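Clundura Tidy-Up Sessions -- progress report, second quarter
For: Hazel Lyons, small grants, Forsberg
From: Vaughn Whitfield

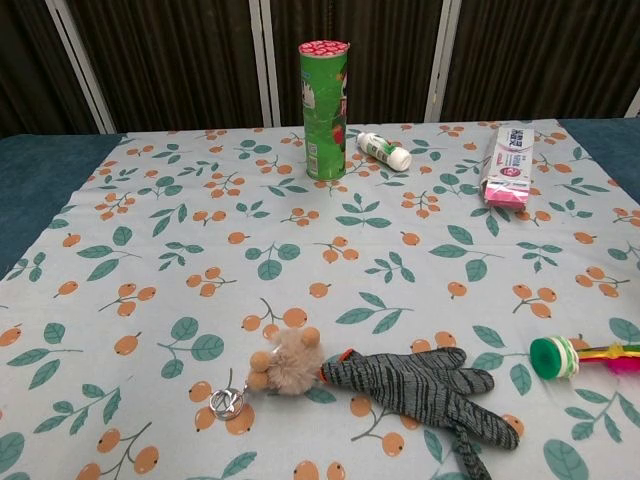 Sorry this is a few days over. Hạnh has the attendance book and I've only just got it back off her, so the numbers below are right but the rest is from my notes and a bit rough.

What the money is for, in case this goes to anyone new. Weekly sessions for people who've moved into one of the Clundura flats and are struggling to keep on top of their stuff. Sorting, deciding, putting away. One table each, a mixed lot of small household things to start on, then on to their own bags and boxes once they've got the hang of it.

Where we are
Sessions running every week since April, bar one when the heating went. 4 people finished the full course so far. Three more part way through. One stopped coming in May, moved to her sister's, we've kept the place open till the end of the quarter and will offer it to the next on the list after that.

Spent to date: £538. Mostly shelving, storage tubs and labels. Receipts in the envelope Ibsa dropped off at your front desk. There's one missing for the second lot of tubs, I am chasing the shop.

What we do at the table
Changed this since the last report. We used to tip out a whole box and people froze. Now it's a handful of things, spread out so none of them touch much, on the cloth with the orange berries. Crisp-type tube, little white bottle with the green label, the pink and white box, the grey work glove, the fluffy keyring. Nothing that obviously goes together, which is the point. Where would you look for this if you needed it in a hurry? That's the only question we ask to begin with.

The glove gets the most talk. Tools drawer, by the door, under the sink, coat pocket. All fine answers. The box causes bother as the writing on it is Chinese and most of us can't read it, so people have to go on shape -- most say bathroom. Hạnh doesn't let on what it is until the end.

The keyring always gets picked up first. Mortimer thinks we should take it out as it's a distraction. I'd leave it in. Plenty of people's clutter is things they like the feel of, and they need practise at giving those a proper place as well as the boring stuff. We've not settled this, will let you know.

Second half of the session is putting away into tubs. Everyone labels their own. We stopped printing the labels, handwritten ones get used and the printed ones didn't.

Home visits
Ibsa has done the visits, one per person after they finish. Short, half an hour, a look at how the kitchen and hall are holding up. Three out of four still using the tubs as set up. The fourth has turned his into a veg store, but the hall is clear and he can get his bike in, so I'm counting that as good.

One thing came up on nearly every visit. No hooks. People have sorted the drawers and cupboards, then coats, bags and keys end up on the nearest chair. Would like to spend £130 of what's left on hooks and fixings if that's alright with you. It wasn't in the original budget. Needs a yes from Forsberg before I order.

Problems
Room is tight. With six in you can't get round the back of the tables without someone standing up. Jilteo have offered us their upstairs room from September at the same rent, but there's no lift and two of our regulars couldn't manage the stairs, so probably no. Looking at splitting into two shorter groups instead, 10am and 1pm.

Tub lids. The cheap ones crack. Have gone over to Stomus for the last lot, dearer but the lids are still in one piece so far.

Tablecloths want replacing at some point but they'll do till winter.

Next quarter
-- start the two-group timetable, if the room booking can be changed
-- hooks, see above
-- Mortimer to write up the table exercise on one side of paper so other people can run it when I'm away in August
-- Ibsa to go back to the first two households for a second visit
-- short feedback form, Hạnh is drafting, large print

What I need from you: yes or no on the hooks, and whether you want the missing reciept before you release the next payment or if it can follow on. You'd be welcome at a session too, any week, ring first so we can find you a chair.

Vaughn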